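Jalholm Word List
README for release 3

Local words for ordinary things, collected in and near Jalholm by people who thought it would take a weekend. The list covers kitchens, hands and feet, weather, insults and the many states of a wet dog. It has 1,948 entries, of which a fair number are arguments.

Last updated July 2021.

What is in the folder

words.csv is the main table, one row per word per speaker.
places.csv has the eight districts, with the boundaries as people drew them for us on the backs of envelopes.
disputes.txt is the longest file. Please read it before writing in.
old/ holds releases 1 and 2. They are kept for completeness and should be used by no one.

Columns in words.csv

headword: the word, spelled the way the speaker wanted it. Where a speaker had no view, Chenxi Cai spelled it, and Chenxi's spelling is consistent in a way that the speakers' never is.
plain: the everyday English word for the same thing.
sense: a short gloss. Glosses marked with a question mark were given by someone who was laughing.
district: a code from 1 to 8. Blank means the speaker had moved house too often to be pinned down.
age_band: as told to us.
heard_or_used: whether the speaker uses the word or merely had a grandmother.
rude: yes, no, or depends. Most are depends.

Notes on the kitchen section

Kitchens gave us the most words and the least agreement. The plain word "mug" alone has 36 headwords, because in several districts a mug changes its name according to who is drinking from it, whether it is chipped, and whether it is the good one. A mug with a loop handle is a nonder in the lower town. A mug without one is also a nonder up the hill, where a mug with a handle is a cup, and a cup is something you keep in a cabinet until a funeral. We have entered both and linked them in disputes.txt under N.

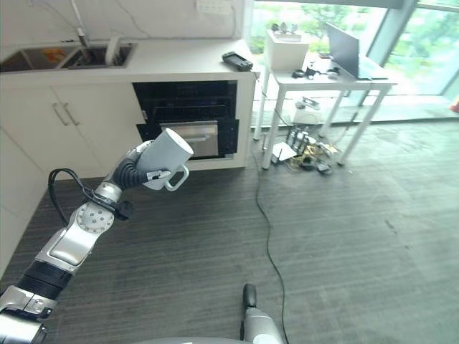
Ishbel Matheson objects to the whole of the N section and wants it on record that no one in district 4 has ever called a mug a nonder, that her aunt would have said jinimon like a normal person, and that a jinimon must hold enough for a second biscuit or it is only a beaker.

The aunt's word has been added as a separate row. Ubaldo Marchetti then pointed out that his own family used jinimon for a milk jug, so that went in too, and the row count went up again.

Notes on the body section

This part was collected later, from September onwards, mainly by Lawal Igwe, who has more patience than the rest of us and owns a better recorder. Heads and knees were quick. Fingers were slow. Everybody has a name for the little finger and most have one for the thumb, but the one next to the little finger is a blank in nearly every district. Speakers tended to look at it for a while and then change the subject.

Finger words are listed without the thumb, which has its own rows. Some speakers were firm that a thumb is a finger, and they can be found in disputes.txt under T, being firm.

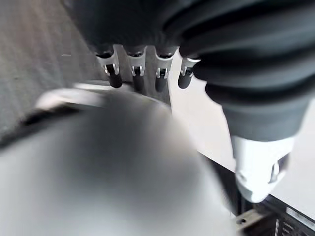

Four fingers, side by side.

Known problems

Districts 2 and 7 are thin. District 2 is mostly one talkative household. District 7 is mostly the queue at Valentini, the baker's, on a wet morning, so it is strong on bread and complaint and weak on everything else.

Spelling of vowels was changed halfway through release 2 and then changed back. We believe we caught them all. We believed that last time.

The rude column was filled in by two people with very different upbringings. Where they disagreed, you will see depends.

Some words were almost certainly made up on the spot to please us. Assunta Bellini marked the worst offenders with an asterisk, and then found two of them in use at the bus stop a year later, so the asterisks have been left in as a sort of birth notice.

Using the list

Use it for anything you like, with a mention of Jalholm. If you quote a single speaker, give the district and leave it there; it's a small place and people already know. Please don't print it on tea towels. We are thinking of doing that.

Corrections

Send them as plain text with the row number. Corrections without a row number go into disputes.txt, under the letter of your surname.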